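Kubo 远程课堂教室终端

阅读时间：6 分钟

Kubo 是 Trekmont 为乡镇教学点和社区学习中心设计的教室终端，用于多个校区同时上课。一间教室装一台主机，接上显示屏和网络，就可以与其他教室共上一门课。主讲教师可以在任何一个校区授课，不需要固定的演播室。

产品组成

标准套装包括主机一台、吊装麦克风两只、教师端触控面板一块、壁挂支架一副，以及电源线和网线。显示屏不在套装内，学校现有的屏幕只要带 HDMI 接口即可使用。订购时请注明墙面类型，砖墙和轻质隔墙所用的膨胀螺栓不同，发货时会分开配。

一堂课最多接入 7 间教室。超过这个数目时，其余教室只能收看，不能发言。每间教室的画面在教师面板上单独显示，教师点选某一间后，该教室的声音和画面切换到所有屏幕上。学生发言不需要传递话筒，麦克风的拾音范围可覆盖 40 座以下的普通教室。阶梯教室或层高超过四米的房间建议加装一只麦克风，货号见配件表。

网络要求

每间教室需要一条独立的有线网络，上下行带宽均不低于 6 Mbps。无线网络可以用于备课和调试，不建议用于正式上课。带宽不足时，终端先降低画面清晰度，声音保持不变。断线后重新连接，教师端会有提示，该教室的签到记录不会丢失。

如果几个校区共用一个出口，请提前与网络管理员核对各校区的上课时间。同一时段开两门课，所需带宽按两倍计算。
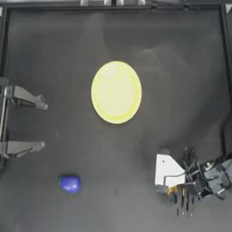 安装与调试

壁挂安装时，主机底边离地不低于 1.6 米，背面与墙面留出散热空间，不要装在暖气上方。吊装麦克风应避开风扇和空调出风口。布线完成后，在教师面板上进入“教室设置”，依次完成声音测试、画面测试和对时。对时一项容易漏掉，漏掉以后签到时间会与教务系统对不上。

Trekmont 可以派人上门安装，也可以由学校自行安装。自行安装的学校请在首次上课前提交一份测试记录，表格随机附带，也可向客服索取电子版。

课程管理

终端可以导入常见格式的课表，按周显示。上课前十分钟自动开机，下课后保留录像。录像默认存在主机上，容量为 700 小时，存满后从最早的一节开始覆盖。需要长期保存的课程，请由教务人员导出到学校自己的存储设备。学生请假补课时，可凭学号在校内电脑上观看，外网默认不开放。

考试模式下，聊天和文件共享关闭，各教室画面持续录制。监考人员仍需到场，终端不替代监考。

使用情况

Grikgate 学习中心从四月起用 Kubo 开设会计基础和护理英语两门课，Skornley 教学点作为第二教室接入。两地原来各自排课，选课人数不够时只能停开，现在合班上课，学分按原校区登记。Skornley 的教室后墙较远，试用一周后把显示屏从侧墙移到了正面，并加装了一只麦克风。

保修与售后

主机保修 2 年，麦克风和触控面板保修一年。因雷击、进水或自行拆机造成的损坏不在保修范围内。报修时请提供机身背面的序列号和故障发生的时间，能附上一段录像更好。学期中报修的主机先换后修，寒暑假期间按正常顺序处理。

旧款终端可以与 Kubo 同堂使用，但不支持考试模式。旧款的软件更新到 2025年8月为止，之后只提供硬件维修。

价格按教室数量计算，学校和公办培训机构可申请教育报价。索取报价时请写明教室间数、每间座位数、现有屏幕尺寸和网络运营商。

本网站使用 Cookie 以改善浏览体验。继续浏览即表示您同意我们使用 Cookie。

© Trekmont 版权所有 | 联系我们 | 返回顶部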